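2. What Counts as an Update Promise

Anyone who has bought a phone, a speaker or a connected kettle has been promised updates. Anyone who has tried to find that promise again a year later knows the trouble we had in putting together a sample. The word "support" appears on nearly every product page we read, and it can mean new features, security fixes, a help line, or a web page that says the help line has moved.

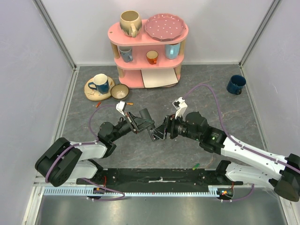
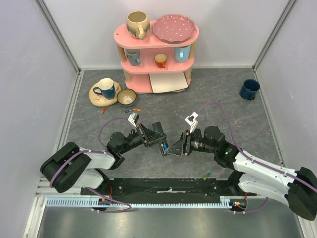
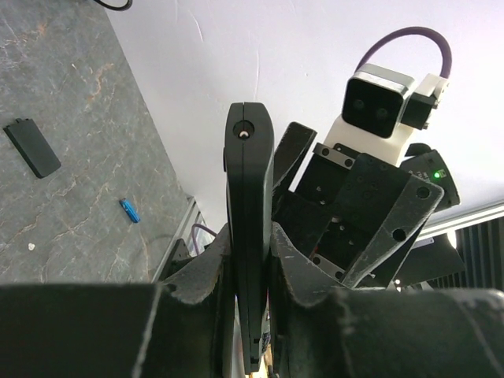 Figure 2. Tabletop workspace with a pink three-tier shelf against the back wall, seen from fixed cameras (first and second panels), and close view of gripper jaws holding a tall black object upright (third panel).

We collected 148 statements about future software from the product pages, launch announcements and packaging inserts of four makers of consumer devices: Horeck, Didell, Stefanou and Bitdale. A statement entered the sample if an ordinary buyer could read it as saying that the device would receive software after purchase. We did not require the statement to be clear. Had we done so, the sample would have fit on a napkin and this section would be shorter.

Each statement was read by two coders working apart, who met afterward to settle their differences. They were asked to mark who was making the promise, what would be delivered, when it would start and stop, and what would let the maker off the hook. The last column filled up fastest. Where a page had been revised during the collection period, we kept both versions and treated the earlier one as the text the first buyers had seen. Several revisions consisted of a single word. "Will" tended to become "may," and "may" tended to become "is designed to."

2.1 The starting date problem

A promise of several years of updates is only useful if the reader knows when the years begin. Horeck counts from the day a model first goes on sale anywhere, so a buyer who waits for a discount pays less money and receives less time. Didell counts from activation, which is kinder to the late buyer but leaves the maker unable to say when any given model will be dropped. Stefanou uses the phrase "from availability" and does not say of what. We wrote to the press address on its page and received a cheerful note thanking us for our interest in the new color options.

Bitdale takes the simplest approach and gives no date at all. Its devices are supported "for their expected lifetime." The expected lifetime is defined, in a linked document, as the period during which the device is supported. Our coders disagreed over whether this was a promise or a circle, and it was kept in the sample under a separate code.

These differences matter for any comparison that lines the makers up by number of years. Tables of that kind are common in buying guides, and they look very tidy. In our reading they compare a calendar with a stopwatch and two shrugs.

2.2 Features, fixes and everything else

We separated feature updates from security updates wherever the wording allowed it. Often it did not. Horeck and Didell name the two kinds in different paragraphs, with the longer period given in larger type. Stefanou speaks of "improvements," a term that on its pages has covered a new alarm sound, a repaired camera crash and the removal of a headphone menu. We coded "improvements" as unspecified, after a long discussion in which the headphone menu came up more than it deserved to.

Promises about future features raised a further question. A launch page will often describe a function as "coming later," sometimes with a season attached — and seasons have the advantage of coming back every year. We treated a named season as the next one after the announcement in the maker's home market. If the function was described without any time at all, it was coded as open. Open promises cannot be broken in our scheme. This is a weakness of the scheme, and a considerable strength of the promises.

We also left out remarks made by store staff, replies on company forums and anything said aloud during a launch event unless it appeared in writing somewhere else. The forum replies would have made livelier reading. They were also edited and deleted too often to cite, and one long thread on a Didell tablet had been locked with the note "solved" directly under a question about when it would be.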